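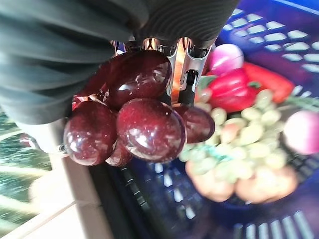 장난감처럼 반들반들한 검붉은 포도송이와 파란 플라스틱 바구니

모형 과일과 소꿉 과일, 깨끗하게 씻고 정리하는 방법

2018년 5월 10일 | 글: Prandico 살림 편집실

저는 한국 살림을 한국에 와서 배웠습니다. 그래서 제 방법이 조금 다를 수도 있습니다. 우리 집에는 식탁에 두는 모형 과일이 있고, 아이들이 가지고 노는 소꿉 과일도 있습니다. 이런 물건은 먹지 않으니까 오랫동안 안 씻는 집이 많습니다. 저도 지난 2월에 대청소를 하면서 처음으로 전부 씻었습니다. 물이 회색이 되어서 많이 놀랐습니다.

먼저 나누기

씻기 전에 재료를 보고 나눕니다. 속이 빈 플라스틱 과일, 말랑한 과일, 스티로폼에 색을 칠한 과일은 씻는 방법이 다릅니다. 스티로폼 과일은 물에 담그지 마세요. 마른 붓으로 먼지를 털고, 꼭 짠 천으로 살살 닦으면 충분합니다. 잘 모르겠으면 손톱으로 아래쪽을 조금 눌러 보세요. 자국이 남으면 물에 담그지 않는 것이 좋습니다.

씻는 순서

1. 대야에 미지근한 물을 받고 주방 세제를 세 방울 넣습니다. 많이 넣으면 헹구는 일이 힘듭니다.
2. 과일을 넣고 10분 동안 둡니다. 색이 진한 것은 밝은 것과 따로 담급니다. 제 노란 레몬은 한 번 분홍색이 되었고, 지금도 그 색입니다.
3. 부드러운 칫솔로 닦습니다. 사과나 배는 꼭지 주위에 때가 많습니다.
4. 흐르는 물에 헹구고 바구니에 담아서 물을 뺍니다.

포도는 따로

가장 어려운 것은 포도입니다. 알과 알 사이에 먼지가 들어가는데 손가락은 안 들어갑니다. 저는 송이를 물속에서 천천히 흔들고, 그다음에 면봉을 씁니다. 알을 하나씩 당기지 마세요. 한번 빠진 알은 다시 끼워도 자꾸 빠집니다. 빠진 알이 있으면 잘 말린 다음에 투명한 접착제를 조금만 바릅니다. 아이가 입에 넣는 나이라면 고치지 말고 그 송이는 버리는 것이 안전합니다.

겉이 반짝이는 포도는 물 자국도 잘 보입니다. 마지막에 안경 닦는 천으로 닦으면 다시 윤이 납니다. 알코올은 칠이 벗겨질 수 있어서 쓰지 않습니다.

말리기

구멍이 있는 플라스틱 바구니가 제일 편합니다. 바닥에 수건을 깔고 그 위에 바구니를 놓으세요. 중간에 과일을 한 번 뒤집어 주세요. 속이 빈 과일은 작은 구멍으로 물이 들어가는 일이 있습니다. 귀 옆에서 흔들어 보고 소리가 나면 구멍을 아래로 해서 하룻밤 둡니다. 햇빛이 강한 창가는 피하는 것이 좋습니다. 우리 집 딸기는 여름 한 번에 색이 연해졌습니다.

보관

바구니는 너무 깊지 않은 것을 고르세요. 깊으면 아이가 아래에 있는 것을 꺼내려고 전부 쏟습니다. 저는 Cestside 가게에서 산 낮은 바구니를 쓰는데, 값은 3,747원이었습니다. 무거운 과일을 먼저 넣고 포도와 바나나는 위에 놓습니다. 포도송이가 아래에 눌리면 모양이 변하고, 알이 빠지기도 쉽습니다.

진짜 과일과 같은 바구니에 넣지 마세요. 손님이 모형 자두를 씹은 적이 있습니다. 손님도 저도 아주 미안했습니다.

다음 글에서는 나무로 만든 소꿉 그릇에 기름을 바르는 방법을 쓰겠습니다.

문의: Prandico 살림 편집실 | © 2018 Prandico | 맨 위로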